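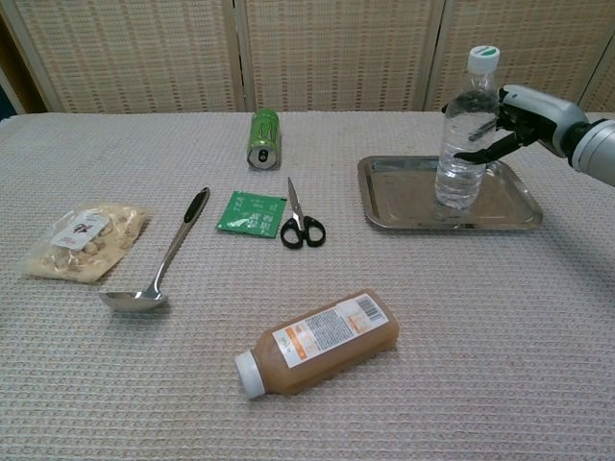
Resin printer for a small shop - Planik or Stasley?

filletweld
Hi all, long time reader, first time posting. I run a two-person shop and we mostly do casting patterns and the odd batch of housings. We've been on filament machines forever and I'm finally ready to buy a proper resin printer with a big vat. I've got it down to the Planik and the Stasley. The Planik quote came in at $2,778 more once you add the wash station, and my partner thinks I've lost my mind. Does anybody run either of these every day? I care about surface finish way more than speed.

moss_and_gears
Planik owner here, going on two years. Finish is lovely straight off the plate, I barely sand anything. What I don't love is the software. It wants to put supports everywhere and you end up placing them by hand if you have any kind of flat face. Budget an evening for that the first time!

tallpaul88
I'd save the money. We have a Stasley and I've put its parts next to a friend's Planik parts and couldn't pick them apart after primer. Spend the difference on resin.

moss_and_gears
After primer, sure. Filletweld is doing casting patterns though, and you don't want primer on those if you can help it. Layer lines show up in the metal, ask me how I know.

tallpaul88
Fair, I missed the casting bit. I still think that's a lot of cash for skipping some sandpaper.

Svend Gunnlaugsson
Which resin are you planning on? That would decide it for me. I cast in bronze and I use the Hviid burnout resin, and the Stasley never got along with it. The first few layers would peel at the corners no matter how long I exposed them. I swapped to the Vurance one and it behaved, but it leaves more ash in the shell so I'm cleaning up pits. Ask both dealers to print YOUR file in YOUR resin before you pay anybody.

filletweld
Oh that's useful, thank you. I was going to use the Hviid because our foundry already has a burnout schedule for it. Did you try warming the vat?

Svend Gunnlaugsson
I did - space heater under the bench, very fancy. Helped a little in winter but the corners still lifted on anything wide. Small parts were fine.

quietlathe
Going to disagree with Svend a bit. I run Hviid on a Stasley with no peeling, but I had to re-level the plate and scuff it with 120 grit. From the factory mine was way too smooth. I wouldn't write the machine off over that.

Svend Gunnlaugsson
Scuffed mine too. Maybe I got a bad plate, could be. How wide are your parts?

quietlathe
Palm size mostly. So ok, maybe we're both right.

filletweld
Mine are more like dinner plate size, which has me nervous. I've emailed both dealers with our ugliest pattern and asked for it in Hviid. Planik guy already wrote back and said May at the earliest, Stasley hasn't answered. Will post the prints when they show up.

tallpaul88
Try calling Stasley, they're terrible with email. Ask for a spare tank film while you've got them on the phone.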